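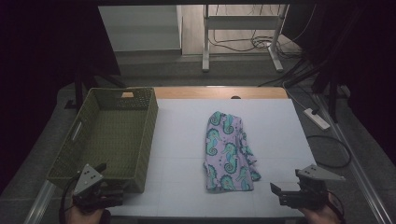

One owner writes that the cabinet is slower than the tumble dryer it replaced, that it fits the closet with the door on, and that the Knit program could stand to be longer for thick waistbands. The program can be extended. See Programs, under Add Time.

Hendow Drying Cabinet
Made by Winura
Page revised 2025-11-19

Overview

The Hendow is a closed, upright cabinet for drying clothes and small household textiles with warm moving air. It has no drum. Items hang from rods or lie flat on mesh shelves while a fan pulls room air over a heating element, pushes it down the back wall and draws it up through the load. Damp air leaves through a port at the top, either to a duct or to the room.

It is intended for items that lose shape or print quality in a tumble dryer: knits, children's wear, swimwear, wool, elastic waistbands, gloves, hats. It will also dry towels and denim, though a tumble dryer does that faster. Households that wash mostly towels and denim should buy a tumble dryer.

Heating power is 500 W. This is low for the type. The cabinet runs on an ordinary grounded wall outlet and can share a circuit with a washing machine in most homes. Check the rating of the circuit first.

What Is in the Box

Cabinet, assembled except for door handle and feet
2 hanging rods
4 mesh shelves
Stindix lint filter, fitted
Duct collar with clamp
Wall bracket, screws and anchors for wood studs
Printed manual

Anchors for masonry are not supplied. Duct hose is not supplied, as the length depends on the room.

Cabinet and Door

The body is folded sheet steel with a powder coat inside and out. The only color is light gray. Side panels are double-walled with mineral wool between the skins; the back panel is single-walled over the air channel and gets warm in use. Leave a gap behind it. The molded spacers on the back set this gap, and they should not be trimmed off to get the cabinet closer to the wall.

The door is hinged on the right as shipped. To move the hinges to the left, take out the hinge pins, swap the latch plate and turn the handle over. All of the holes are already there, under plastic plugs. The door gasket is symmetrical and stays in place.

The latch is magnetic. It opens from the inside with a light push, and there is no lock. A child lock was offered on the previous cabinet and has been dropped from this one. The old kit does not fit and should not be adapted.

Rods and Shelves

Rods and shelves share the same side rails. Any rod position can take a shelf and any shelf position can take a rod. Shelves slide in on nylon runners and stop against a raised lip at the back. To remove one, lift the front edge and pull.

The mesh is coated wire, fine enough that small socks do not drop through. Thin straps and drawstrings can still find their way into it. Lay them on top of the garment they belong to.

For flat drying, load the bottom shelf first and leave clear space along the back edge of every shelf. Air rises through that space. A shelf covered from edge to edge will block the shelves over it, and the drying time goes up for the whole load. A garment folded into several layers dries from the outside in and the inner layers may stay damp at the end of a program. Open it out, even if that means fewer items per load.

Programs

There are four programs, chosen with a dial. There is no screen, no app and no wireless connection.

Air. Fan only, heater off. For wool, silk, shoes, and anything with glued parts. Also used to finish items that came off a clothesline still slightly damp.

Knit. Fan at full speed, heater cycling at the low setting. For T-shirts, leggings, pajamas, underwear and printed children's clothing. This is the program most households will use.

Mixed. Fan at full speed, heater on until the exhaust air reads dry. For ordinary loads.

Heavy. As Mixed, followed by a fixed extra period with the heater on. For towels, jeans and hooded sweatshirts. Do not use with elastic or with rubbery transfer prints.

Add Time extends any program by one step for each press of the button. It can be pressed before the start or during the run. Holding it down clears the added steps.

Humidity sensing is done at the exhaust port. The sensor reads the air from the whole cabinet, so one thick item in a load of thin ones can still be damp when the cycle ends. Sort by thickness if this matters. Sorting by color makes no difference here, as long as the items were washed properly and do not bleed.

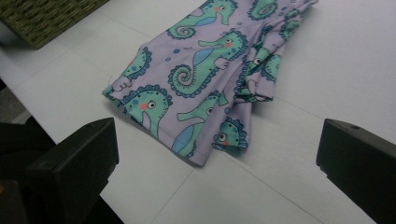
Printed Fabrics

Most cartoon and pattern prints on children's clothing are made in one of two ways. Either the dye is in the fiber, in which case the print feels the same as the plain cloth next to it, or the design is a layer sitting on top of the cloth. Drying matters more for the second kind. Heat softens the layer, tumbling flexes it, and cracks start along the folds.

To tell them apart, stretch the fabric gently and look at the design from the side. A surface layer shows a slight shine or opens into fine lines when stretched. Dyed-in designs just get paler as the knit opens.

Recommended handling in the Hendow:

Dyed-in print, any knit: Knit program, flat or hanging.
Surface print, small area: Knit program, hanging, print side facing forward.
Surface print, large area: Air program, flat, print side up. Do not stack.
Foil, glitter or flock: Air program only. Shake out outdoors first. Loose glitter goes into the filter and is hard to get out of it.

Follow the care label where it is stricter than this page. If the label says to dry flat, use a shelf. If the label has been cut out, use Air.

Loose threads at a hem should be trimmed with scissors before washing. Pulling them can open a chain-stitched hem along its full length. The cabinet does not pull on threads, but the mesh can catch one when the item is lifted off.

Lint Filter

The Stindix filter is a flat cassette behind the lower grille. It catches less lint than a tumble dryer filter, as there is much less rubbing. Most of what it collects is room dust on the intake side. Clean it when the filter light comes on, or sooner if the cabinet stands near a litter box or a workbench.

To clean it:

Turn the dial to Off and wait for the fan to stop.
Press the tab and slide the cassette out to the front.
Brush the gray face with a dry, soft brush.
Rinse under the tap from the white face toward the gray face.
Let it dry fully before putting it back. It can dry on the windowsill or on a radiator that is not too hot.

The cabinet will not start without a cassette in place. It does not check whether the cassette is the right way around. The gray face goes down.

Replacement cassettes are sold singly. Earlier cassettes with a foam core fit the slot but restrict the airflow and should be thrown away.

Fan and Heater

The fan motor is brushless with sealed bearings and is rated for over 4,000 hours of operation. It cannot be oiled. The heater is a ceramic element with its own thermal cutout, which resets by itself once cool. If the cutout trips, the program carries on with the fan only and the heater light blinks. Check the filter and the duct before calling for service. A crushed duct behind the cabinet is the usual cause.

At the end of a heated program the fan keeps running until the element has cooled. This is normal. Opening the door during the cooldown does no harm, but cutting the power at the wall does shorten the life of the element -- use the dial.

Installation

Place the cabinet on a hard, level floor. Carpet blocks the intake. Turn the feet until the door stays where it is put when half open. Fix the wall bracket to a stud. The bracket is required in all cases, including in a closet.

Venting to the outside is preferred. Keep the duct short, with as few bends as possible, and use smooth metal pipe if it runs inside a wall. Do not join it to a kitchen hood or bathroom fan.

Venting to the room is allowed if the room has a window or a fan of its own. The water in the laundry ends up in the room air. In a small bathroom in winter it will end up on the window. A dehumidifier in the same room works well, and should stand well away from the intake.
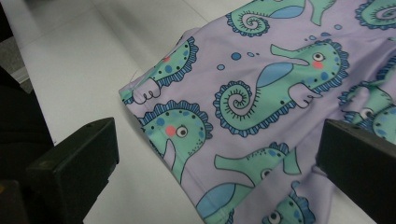

Folded garment, lavender seahorse print.

After Drying

Take items out soon after the cooldown ends. Knits left hanging in the cabinet keep the mark of the rod. Fold on a flat surface, with the side seams together and the waistband at the top, and smooth toward the hem. Garments from the Air program may feel cool and be taken for damp. Leave one out for a while and check again.

Not Suitable For

Items washed in or spotted with solvent, gasoline, paint thinner or cooking oil
Foam pillows and foam-backed mats
Waxed jackets
Dripping laundry (spin first)
Anything heavier than a rod can hold without bending

There is a drip tray at the bottom for small amounts of water. It is not plumbed. Hand-washed wool should be rolled in a towel before it goes in.

Spare Parts and Service

Spare parts are kept at the Bùi warehouse and are listed by the part code on the rating plate inside the door. Shelves, rods, gaskets, feet and the dial knob can be changed by the owner. The heater, the fan and the control board are service parts and are supplied to repair shops only.

The gasket profile changed in October. Cabinets made before the change take the older, wider gasket, which is still in stock. Measure the groove if the rating plate cannot be read.

Warranty is two years on the complete cabinet and four years on the fan motor. It does not cover the coating on shelves that have been scraped, cabinets run without the wall bracket, or damage from a duct that was left blocked. Keep the receipt with the manual -- the serial number alone is not proof of the purchase date.

Related Items

Extra mesh shelf, Hendow
Extra hanging rod, Hendow
Stindix cassette, single
Glove and boot hanger, fits all rod positions
Masonry anchor set for wall bracket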